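Vodenberg Seed Library – progress report to the Dissanayake Fund
28 Sep 2022

Hi Jamila,

Well, the beans are in! I know you asked for a short one this time, so I'll try (no promises). The grant was 2,000 and I've got a little of it left, mostly because the envelopes came cheaper than I'd feared and Nikola Rutkowska talked the printer in Gretska down on the labels.

The good stuff first. We've opened the second pickup spot, over in Wotitz, and people are using it – lettuce and runner beans went almost right away, and I had to send more over twice. We ran 4 seed saving evenings over the summer and I loved every one of them, even the tomato one, where the jars fermented a bit too well and we had to prop the doors open.

Now the not so good. Squash was a mess. Two growers had pumpkins and zucchini close together and we can't trust what came out of them, so I've pulled all of it from the shelves and we'll buy in clean stock for spring. That's my fault, I should have gone over the spacing with them in May. The germination tests are also behind. Carrots and onions are done, peas aren't, and I don't want to hand out old peas again after last year.

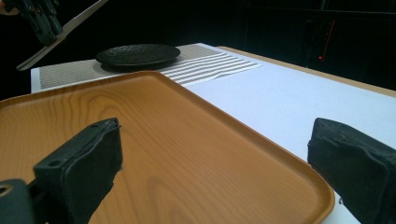

Luzius Thaler wrote back after reading my draft that the pea tests can't wait past October, and that he'd sooner see us skip the winter swap than send out seed we haven't checked. I think he's right about the tests. I'd still like to do the swap, even a small one!

What's left of the money would go on silica gel and six more tins with proper lids. Is that okay under the storage line, or do you need a new form from me? Catalog draft is coming separately once I've fixed the kale names.

Thanks so much,
Thilini Patwary

2 comments

Ha-neul Na: Please keep the purple runner beans going. Mine are still flowering.

gretska_gardener: Can we drop off dill seed in Wotitz too, or only at the main library?

We use cookies to remember your settings. Accept | Manage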